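How I Make Kombucha at Home (and Stopped Worrying About the Blob)

I got my first kombucha starter from my neighbor Tươi Lâm, who handed it to me over the fence in a jam jar and said "don't put a tight lid on it." Those were all the instructions I got. I've been brewing in the same corner of the kitchen ever since, and enough people have asked me how I do it that I'm finally writing it all down.

A quick word on the health stuff first, as that's usually the next question. I drink it because I like it and because it got me off soda in the afternoons. It's fermented tea. Does it do wonders for my gut? I have no idea! I feel fine. I felt fine before. If you're pregnant or have a weak immune system, ask your doctor before drinking any home brew, mine included.

What you need

A big glass jar, one gallon or close to it
A clean piece of tightly woven cotton and a rubber band
8 bags of plain black tea
200 grams of white sugar
3 quarts of water
A SCOBY (the rubbery disc) and 2 cups of strong, unflavored kombucha from an earlier batch
Bottles made for fizzy drinks, with lids that really hold

Don't use Earl Grey. The oil in it can bother the culture, and I had one very sulky batch before I figured that out. Don't cut the sugar either, at least not the first few times. Most of it is food for the yeast, and the drink ends up a lot less sweet than the tea you started with.

Brewing the tea

Boil one quart of the water, take it off the heat, drop in the tea bags and leave them for 10 minutes. Pull them out, stir in the sugar until you can't feel any grit on the bottom, then add the rest of the water cold. That cools it down a good bit, but you still have to wait. I make mine on Saturday after breakfast and go do something else until lunch. If the side of the pot feels warm at all, it isn't ready, and hot tea will kill your culture.
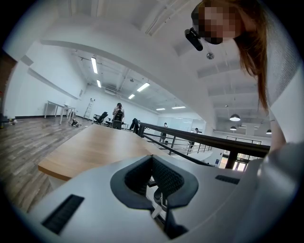

Once it's cool, pour it into the jar with the 2 cups of old kombucha and give it a stir with a clean spoon. Please don't skimp on the old kombucha. It makes the whole jar acidic from the start, and that's what keeps mold from getting a foothold. Then slide the SCOBY in. It might float, it might sink, it might hang sideways like it's thinking about something — all fine.

Cover with the cloth, snap on the rubber band, and put the jar somewhere out of the sun where it won't get bumped. Cheesecloth is too open, by the way. Fruit flies walk right through it.

The waiting part

Start tasting after a week. I slip a straw down the side of the jar, put my finger over the top and lift out a little. Too sweet means leave it alone for another day or two. When it's tart but you'd still happily drink a glass, it's done. In summer mine is ready in seven days, and in November it can take nearly twice that (my kitchen is drafty).

You'll see brown strings, and a pale skin growing across the top. That's new SCOBY and it's supposed to look weird. Mold is fuzzy and dry, usually white, green or black, and it sits on the surface like it would on bread. If you see that, throw out everything, SCOBY and all, and scrub the jar. I know it hurts. Don't try to rinse it off and save it.

Bottling

Wash your hands, move the SCOBY to a clean bowl and scoop out 2 cups of liquid for the next batch. Do this before you bottle anything! I once poured every last drop into bottles and had to go back over to the Lâm house with an empty jar and an apologetic face.

For flavor I add a slice or two of fresh ginger and a spoonful of mashed berries to each bottle. Leave an inch or so of space at the top, close the lids and keep the bottles at room temperature for two or three days. Open one over the sink each day to check the fizz, and point it away from your face. Pressure builds faster than you'd think with fruit in there, and glass can break. When you like the bubbles, move them all to the fridge.

If it's flat, give it another day, or check that your lids are sealing. If it's gone way too sour, use it in salad dressing with a little honey and oil. Mine has gone on a lot of cucumbers that way.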